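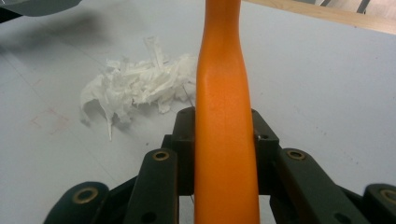 ## Slide 1: Orange, and a bit rubbery

Hi everybody, I'm Mwanahawa. (Wait for the door to close, it sticks.)

Start with the color! I love this orange. It's brighter up top and gets deeper as you go down, and there's a faint speckle in it. Ask the room what they'd call the shape. I say handle, my sister says club.

Point out the waist. That narrow bit is what I want people thinking about for the next 16 minutes, so leave the slide up a while.

## Slide 2: Why I care about grips

- Tell the Solthorpe story: garden shears, my grandmother's hands, the roll of tape (keep it short, I ran over in February)
- I've got 423 handles in my garage now – tools, pans, jump ropes, one oar
- The soft ones are the ones people pick up first at the Zitton swap table, every single time

## Slide 3: Try it yourselves

Pass the two bags down the rows, one on each side. Eyes closed, please! Ask who feels for the narrow part and who goes straight for the wide end. Let them argue, it's the fun part.

If Hsieh's group is here, take their question about washing first. Mild soap, cool water, towel.

Get both bags back before the break.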